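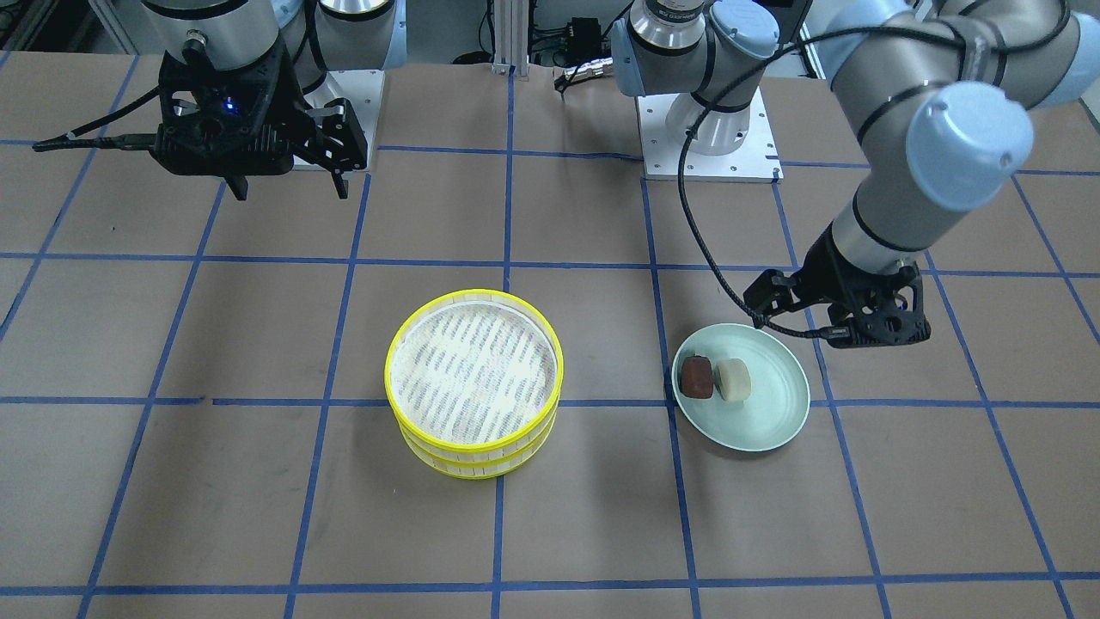

How to pack a small kitchen for a long move

Posted March 27, 2018

I have moved my kitchen five times in my life, and the last time it traveled 1565 kilometers, from Clavau to the place where I live now. On the first move I broke the half of my plates. On the last move I lost one glass and the lid of a sugar bowl. In between I learned some things which I want to write down while I still remember them.

The guide is for a kitchen of one or two persons. If you have a big family and a full service for twelve, the method is the same but you will need more days and more paper than I say.

What you need

Boxes with double walls, small size. I used the small Lokon boxes, but any strong box is good.
A few bigger boxes for the light things only.
White packing paper without print. Newspaper works too, but the ink goes on everything and you will wash all of it again.
Wide packing tape and a dispenser with a handle.
A thick marker, better two.
Kitchen towels, pillow cases and old T-shirts.
Small plastic bags which can be closed, for screws and little parts.
Rubber bands.

Do not use the bags for garbage to transport clothes or towels. At the end of a moving day everybody is tired and a black bag looks like garbage. I know a person who lost her winter coats like this.

Step 1. Start with the food

Two weeks before the move, open all the cupboards and look what you have. Write a list of it and put the list on the refrigerator. From this day, buy only fresh things and cook from the list. You will eat some strange dinners. I had lentils with canned pineapple, and it was less bad than I feared.

Flour, rice and sugar which are already open should go into containers with a lid that closes well. Paper bags always break in the box. Put each container upright and close the lid with a piece of tape across. Oil and vinegar I do not transport at all. I give them to a neighbor, and also the honey if the jar is sticky from outside.

Spices can stay in their jars. Stand them in a shoe box, fill the free space with a towel, and put a rubber band around the shoe box.

Step 2. Decide what does not come with you

It is tempting to do this after the move, but then you pay for the transport of things you will throw away. Take everything from one shelf, put it on the table and ask when you used it the last time. If the answer is before last July, it can go, except the things for holidays and the things from your grandmother.

Plastic containers are the worst part. Find the lid for each one. A container without a lid leaves, a lid without a container leaves also. It takes half an hour, and after this mine filled one drawer in place of three.

Step 3. Make one box for the last day and the first day

Take a box in a different color, or put a big cross of tape on all sides. Inside goes what you need for the last breakfast and the first dinner:

two plates, two bowls, two mugs
a fork, a knife and a spoon for each person
one small pot and one pan
a sharp knife with the blade covered
can opener and bottle opener
coffee or tea, salt, a package of pasta, a jar of sauce
dish soap, a new sponge, one towel
paper towels
a roll of toilet paper (this is not for the kitchen, but you will thank me)

This box does not go in the truck. It goes with you, in the car or on your knees.

Step 4. Prepare the boxes

Fold the bottom and put tape along the middle line, two times. Then put one more strip across. Many people fold the four flaps one under the other without tape. For pillows this holds, for plates it does not.

Crumple six or seven sheets of paper and lay them on the bottom of the box, so that you have a soft layer as high as three fingers. Press on it with your hand. If you feel the cardboard, add more.

A box of dishes should weigh so much that you can carry it up a stair and still talk. Grethe Hafþórsson, who lived under me in Clavau and helped on two of my moves, refused to lift a box before I lifted it myself first. It was a good rule and I kept it.

Step 5. Wrap and pack the plates

Lay a stack of paper on the table, in the corner direction to you, so it looks like a diamond. Put the first plate in the middle and fold one corner of paper over it. Put the second plate on top, fold the next corner. Then the third plate, and now fold the rest and turn all the package one more time in a new sheet. Close it with a small piece of tape.

Three dinner plates in one package is enough. For small plates you can make four.

Now the most important: plates stand in the box on their edge, like records on a shelf. They do not lie flat. When a flat stack gets a hit from under, the bottom plate carries all the others and it breaks. Fill the box with the packages side by side until they hold each other. Heavy plates go on the bottom layer, then a layer of crumpled paper, then the small plates or the bowls.

Plastic and metal plates do not need any of this. You can lay them flat and use them as a cover over the last layer.

Step 6. Bowls and containers

Bowls go one into the other with a sheet of paper between, three at most, and then a sheet around all of them. Put them on their side, or with the opening down if the bowl is deep.

Containers with a rim stack well by themselves, but they get stuck when there is pressure from above. A piece of paper in between is sufficient. The empty space inside of a container is a good place for small things: cookie cutters, the parts of a mixer, tea bags. Write on the outside of the package what is hidden in it. I did not do it one time, and I bought a new garlic press before I found the old one.

Step 7. Glasses and mugs

Put some crumpled paper inside of the glass. Roll the glass in two sheets, starting from a corner, and push the ends in the opening. For a wine glass, first make a roll of paper and wind it around the stem until it is as thick as the cup, then wrap the whole glass.

Glasses stand upright in the box, with the opening to the top or to the bottom, but never on the side. If you can get the cardboard dividers from a wine store, take them. Ask in the morning, when the boxes are not yet in the recycling.

Mugs are stronger, only the handle is weak. Fold one extra piece of paper over the handle before you roll.

Step 8. Knives, pots and small machines

For each knife, fold a piece of cardboard along the blade, tape it closed, and write KNIFE on it with an arrow where the point is. Then roll all the knives together in a towel. I have a Japanese knife from my colleague Shinji Fukuda, bought in a little store called Ikeda, and it traveled in the hand luggage of the truck driver's cabin, so to say, inside of a cutting board folded with towels. It arrived with the tip still on.

Pots go one in the other with a towel between. Glass lids are wrapped like plates and stand on the edge.

For the coffee machine, take out all the water two days before and leave it open to dry. Tape the cable to the back. If you have still the original box, use it.

Step 9. Close and write

Before you close the box, fill the top with paper until the flaps rest on it. Hold the box and move it gently. If something makes noise, open it again and put more paper.

Write on two sides and not on the top, as the top is covered when boxes are stacked. I write the room, the contents in few words, and a number. The same number goes in a notebook with the full list. In this way I knew on arrival that box 8 was missing, and the people of Kunaven, my moving company, found it in the truck behind a mattress.

How long it takes

My kitchen needed two evenings and one Saturday morning. I used 60 sheets of paper for the plates and bowls only, so buy more than you think. The rest you can keep for drawers.

When you unpack

Open first the boxes of plates, over a table and not over the floor. Unroll every paper completely before you put it away, also if it feels empty. Teaspoons and small lids like to stay there. Put the boxes flat the same day and ask your new neighbors if somebody is moving soon. I gave mine to the family on the second floor, with the tape dispenser, and I would like to have the tape dispenser back.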